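4.2 Garment handling at the Brorkgate open day

The second public session took place in May at the Brorkgate site, where the Plarkwood platform is installed permanently. The purpose of this session was different from the laboratory trials in Section 3. In the laboratory we could choose the clothes, fold them the same way before every run and repeat a run when the operator was not satisfied. At the open day the program was fixed in advance, the visitors were standing behind a rope, and a run was not repeated. We wanted to know how much of the behavior measured in Section 3 remains under such conditions.

The demonstration consisted of two parts. In the first part the system was asked to take clothes one by one, with a single arm active. In the second part both arms worked at the same time, and each arm was responsible for its own garment. The control software was the Hoarau stack in the version described in Section 2, without any change of parameters between the parts. The operator was present during the whole session, but could only stop the arms and could not correct a grasp.

Visitors entered in small groups, and a member of our staff gave an introduction of 4 minutes before the arms were started. We kept this introduction identical for all groups, because in an earlier visit the length of the talk had an influence on the remarks which people wrote afterwards. The total number of groups was 19. The session log contains 1,825 grasp attempts, and this number includes the attempts made during the preparation in the morning. The attempts from the preparation are marked in the log and they are not used in Table 3.

Figure 6 belongs to the second part of the program. Each gripper holds one garment, a teal one on the left and a black one on the right. The teal garment hangs down in long folds, while the black one is crumpled around the grip. Both situations were treated as a valid grasp in our protocol. We did not ask that a garment should be spread, only that it should be held by the intended arm and should be clear of the other one. 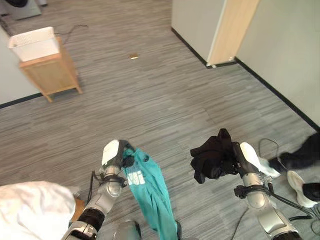

Figure 6. Two-arm part of the demonstration, one garment in each gripper.

Why was the two-arm part not shown to all groups? The time for each group was limited, and when the first part took longer than planned, the operator went directly to the closing talk so that the next group did not have to wait.

For this reason the two parts have a different number of observations, and a direct comparison of their success rates should be read with care. We report them separately. The single-arm part gives results close to the laboratory values. In the two-arm part the most frequent failure was a late release, which we explain by the shared timing of the arms: one arm had to wait until the planner confirmed a free path for the other. The same effect is visible in the laboratory data, but it is smaller there, as the garments were placed further apart.

Visitors could leave written remarks on a card. Almost half of the cards speak about the speed, and most of these find the motion too slow. A smaller group wrote that the slow motion made them feel safe near the arms. Several persons asked if the system can recognize to whom a garment belongs. It cannot, and we now mention this in the introduction.

The rope was the only point on which we had to change the plan during the day. It was first placed too far back, and persons in the second row could not follow the grippers. After the first groups we moved it forward, still outside the reach limit given in Section 2. For the next session at Vusance we intend to use a raised platform for the second row, and to record the waiting time of each arm as a separate variable in the log.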